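Chapter 4
Pattern and Direction in Interior Surfaces

Theresia Pichler

After working through this chapter you should be able to:
describe the main ways in which a floor or a work surface can be divided by lines;
predict how the direction of those lines will affect the apparent shape of a room;
set out a simple grid from a centre line and record it on a scaled plan.

4.1 Introduction

Chapter 3 dealt with colour and treated each surface as if it were a single, unbroken area. Few surfaces in a furnished room are of that kind. Floors are laid in boards or tiles, walls are papered in lengths, and worktops are joined where two pieces meet. Each joint is a line, and a person entering the room reads those lines before noticing much else.

The Østergaard house at Virkside, to which we return in section 4.6, shows how strong the effect can be. Its two ground-floor rooms have the same length, width and ceiling height. In one, the boards run from the door to the window; in the other, they run from side to side. Visitors asked to compare the rooms generally judge the first to be longer, and several have asked to have it measured again.

4.2 Lines in one direction

A plank floor is the most familiar surface of this type. The long joints are continuous and lead the eye along the room, while the short end joints are staggered and attract less attention. Variation in tone from board to board softens the effect, as does a low sheen.
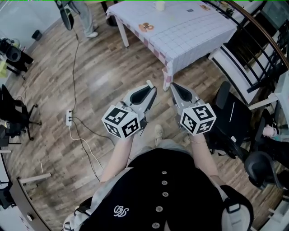 Figure 4.1 Wooden plank floor in warm brown tones, viewed from directly above.

Board width should be chosen with the size of the room in mind. Narrow boards produce many lines and can make a small room appear busy. Wide boards are calmer, but they show any departure from a straight wall more clearly. In older buildings, where walls are seldom parallel, it is usual to set the first board against a string line and to take up the difference under the skirting.

4.3 Lines in two directions

When a second set of lines crosses the first at right angles, the surface becomes a grid. A grid has no leading direction of its own, and for this reason it is often used where people approach from several sides. It also gives a ready sense of scale - the eye compares objects with the squares on which they stand. Seen at a low angle, the squares appear to narrow with distance, an effect that draughtsmen have long used to suggest depth.

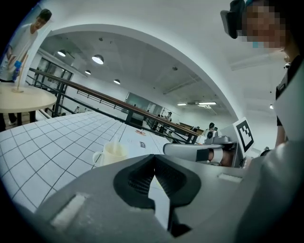

Figure 4.2 Tabletop with a square grid. The squares appear to converge as they recede.

The weight of the line matters as much as the spacing. Thin lines on a pale ground recede when the surface is in use; thick ones compete with whatever is placed on it.

4.4 Setting out

Setting out begins at the centre, never at a wall. Take a wall 1,612 mm long, to be divided into squares of 80 mm. Twenty squares occupy 1,600 mm and leave 12 mm, which is shared equally between the two ends.

Exercise 4.1
Repeat the calculation for squares of 37 mm. State the number of whole squares and the width of the margin at each end, and draw the result at a scale of 1:20.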